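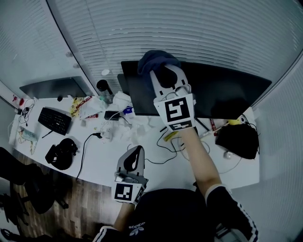
Monitor wipe, desk set. Cloth over the top edge of the big monitor, right gripper closed on it, left one parked low near the front.

### August, morning

Picked the marker tracking problem back up. Summary for anyone coming in cold: Tuser takes the head camera stream, finds the square markers on both handheld grippers, and gives us a 6-DoF pose per hand per frame. Wolde takes those poses plus finger opening and turns them into trajectories the arm can replay. Wiping tasks have been replaying badly. Drawer and pick tasks are fine. I had been blaming the smoothing in Wolde and I now think most of the fault is upstream.

The symptom on replay is that the arm reaches the monitor, closes, and then the wrist rolls hard one way and back again in the middle of the stroke. Dayana Taipe saw it on the sim playback last week and said it looked like the pose was flipping and not drifting. I went through the raw Tuser output before any smoothing and she is right. The position stays sensible. The orientation jumps to a second solution for a few frames and then comes back.

This is the usual planar marker ambiguity. With one flat square seen small and nearly straight on, there are two rotations that reproject almost equally well, and the solver picks whichever has the lower error on that frame. When the right arm is extended all the way to the back of the desk, the marker is as far from the head camera as it gets in this task, so corner noise is enough to swap them.

### What I checked

Ran the detector over the batch with per-frame logging turned on. 1180 frames, one task, same desk. 228 of them had the right gripper orientation on the wrong branch, going by the jump from the previous good frame. They are not spread out evenly. Nearly all come in bursts while the right hand is at the far end of its reach. The left gripper hardly does it at all when it is sitting near the front edge.

Looked at reprojection error for both candidates on the bad frames. The ratio between best and second best is close to 1 on almost all of them, so the information that we are guessing is already there. Tuser computes both, keeps one, and throws the other away along with the ratio. That is the first thing to change.

Second thing. Each gripper also has a smaller marker. On the right one it is on the same front panel as the big square, on the left one it is on the side. Tuser currently only uses the small ones for hand ID and ignores their corners. Adding those corners to the solve gives a longer baseline even when the two are coplanar, and when they are on different faces it should kill the ambiguity outright as long as both are seen. I had assumed both grippers had the same layout and had one marker geometry file for the pair. They need separate files. That one is my mistake, the config has said `layout: shared` since I wrote it.

### Cables

The white cables that loop over the top of the right gripper are another suspect. If one crosses a marker corner, the detector still often returns a quad, only with that corner pulled inward, and a pulled corner on a small marker is worth several degrees. Can't tell about overlap from the still at the top, but that doesn't say much about the rest of the stroke. Added a check on corner refinement residual: if one corner is much worse than the other three, drop it and solve on what is left from the second marker. Not tested on enough data to say whether it helps.

### Changes made today

On branch `pose-branches`:

- Tuser now writes both pose candidates and the error ratio to the output record. Old readers ignore the extra fields.
- Separate geometry files for left and right. The `shared` option now raises an error instead of loading quietly.
- Small marker corners go into a joint solve when detected. Falls back to the big one alone.
- Branch selection moved out of the per-frame solver into a short window pass. It is a Viterbi over two states, cost is reprojection error plus angular velocity, window of 13 frames.

The window pass is the part I spent the most time on. First version used only the previous frame as the prior, and that was worse than doing nothing in one respect: if it started a burst on the wrong branch it stayed there. Going both directions over the window fixes it unless the whole window is ambiguous. In that case it now marks the segment `low_conf` and leaves the rotation to interpolation from either side.

Rerun on the same 1180 frames: 6 wrong-branch frames left. All 6 are in one burst, and the window is ambiguous from end to end there, so they come out as `low_conf`, as intended. I am not reading too much into this. It is one task on one desk and I tuned the velocity cost on it. Needs the held-out batch from Cerkton before it goes into main.

### Afternoon, grasp state

Moved on to the other complaint about this task, the finger opening signal during cloth contact.

Wolde decides "holding" from the finger opening: if it stops closing before fully shut, something is between the pads. Works for boxes and bottles. For a thin cloth on its own the fingers go almost fully shut and the threshold calls it empty. For a cloth over the top edge of a monitor it is different again, because the fingers may be clamped around cloth plus bezel, and the opening then reads like a solid object. So in the same episode we can get `empty`, then `holding`, then `empty`, with the cloth in the gripper throughout.

The planner reacts to each of these. On `empty` it inserts a regrasp. That explains the odd replay where the arm wipes, stops, backs off, and comes in again for no reason I could find in the demonstration.

Options I wrote on the whiteboard:

1. Lower the threshold. Breaks the empty check on everything else.
2. Per-task threshold. Works, but then somebody has to know the object class up front, and the desk tidy sequences mix cloth with rigid things.
3. Make the state sticky. Once holding, remain holding until the fingers open past the pre-grasp width.

Went with 3. The demonstrator opens the hand to release, every time, so opening is a much cleaner event than the level while closed. It does mean a dropped cloth will not be noticed from finger opening alone. Replay has the motor current for that. The handheld units have no such signal, so drops in demonstrations would have to be labeled by hand. Left a note in the labeling guide.

Getting into `holding` in the first place still depends on the old threshold. For now I also accept a close event followed by wrist motion with the fingers staying shut. It is a hack. Dayana thinks a small classifier on image crops around the pads would do it properly, and I agree, but not this month.

### Contact and the planner

Still open. The replay treats the monitor top as free space. The demonstrated path goes along the edge, and any pose error toward the screen becomes a push on the screen. Branch fixes cut the rotation error, but position in depth is still the weakest axis at this range and the arm is stiff in exactly that direction.

Proposal for the wipe segments: drop translational stiffness along the estimated surface normal, keep it high along the stroke, and cap the normal force in the controller. The normal has to come from somewhere. The monitor is a thin dark object and our depth is poor on dark glossy surfaces. Fitting a plane to the gripper path itself looks more promising - while the cloth is in contact the hand is constrained, so the low-variance direction of the path ought to be near the normal. Quick try on a single stroke was useless, a line has two low-variance directions. Over several strokes at different heights it should be solvable. Have not tried.

Also worth remembering that this desk is crowded. There is a bottle between the two monitors, papers and tissues in the middle, and a thin black cable on the desk under where the right arm reaches. The person goes over all of it without thinking. The replay planner has a flat desk plane with a fixed clearance and would cut straight through the bottle if the path were shifted left. I want the clearance taken from the lowest point of the demonstrated forearm and not from the desk, at least until we have an occupancy map I trust.

### Odds and ends

- Time sync between head camera and finger encoder was off by one frame on the left unit in the Provville recordings. Corrected with an offset in the loader. Those recordings do not need to be redone.
- The detector ran slower with joint solve on, mainly from corner refinement on the small markers. Skipping refinement when the marker is under the minimum side length got most of it back.
- `replay_preview` crashed on segments with no valid left pose. Fixed, it now draws the right hand only.
- Logging both candidates makes the output files noticeably larger. Fine for debugging, should be behind a flag before merge.

### Next

- Held-out Cerkton batch through `pose-branches`, same metrics, no retuning.
- Sticky grasp state on the pick tasks, to see that it doesn't hide real misses.
- Plane fit over multiple strokes.
- Ask Dayana for the sim config she used for the playback, mine has a different wrist limit and I can't reproduce her roll exactly.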